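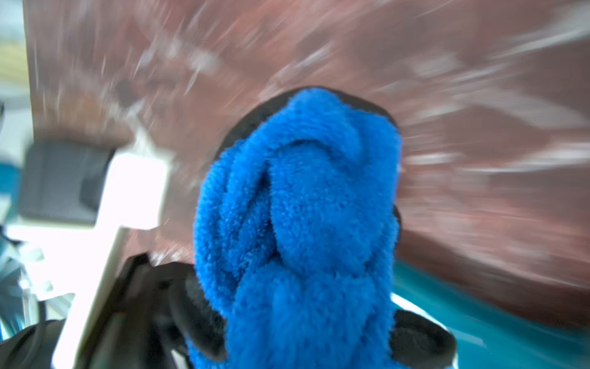 House rules for grippers, fourth draft

The first draft had one rule, "be careful," and lasted until lunch. The third ran to 47 rules, and I'm fairly sure the only person who read all of them was me, while typing. So we're on a fourth, which has to fit on one sheet of paper taped up at knee height, where you can read it when you're down on the floor with the shoes.

Rule one: soft things get the lowest grip setting. Plush forgives almost anything, so people get lazy with it and then carry the same squeeze over to something with a buckle. The gripper should meet every new object as if it belonged to somebody's grandmother.

Rule two: no fast moves with anything in the fingers. I wrote 30 percent of full speed in the margin, and that's now the law. Skolov wanted a formula. Skolov can have a formula when Skolov does the mopping.

Rule three: polished floors count as obstacles. Marble looks lovely and throws light back at a camera from all sorts of silly angles. Check your view of it again after lunch, when the sun has moved, and write down that you did.

Rule four: one item at a time, even when its neighbors are close enough to be tempting. Go for the slipper and leave the sandals alone. If a finger touches the neighbor, the try is marked as a miss, however nice the pickup looked.

Rule five: cables get checked before the first run and again on Tuesday, whether or not they seem fine. They always seem fine. 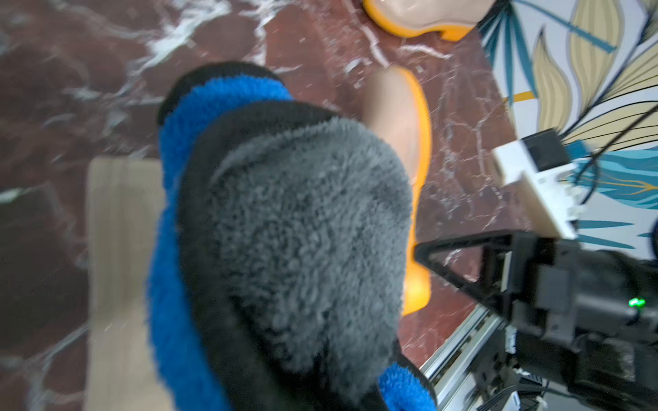

Rezaul Weerasinghe wrote back that rule four is too harsh, and that a light brush against a neighbor should get its own box on the log sheet, because otherwise people will just quit reporting it. He'd also like rule two to name the setting for when the fingers are empty.

He's right about the box, annoyingly. It goes in tonight. The empty-finger speed can wait for draft five, along with the margin I've run out of.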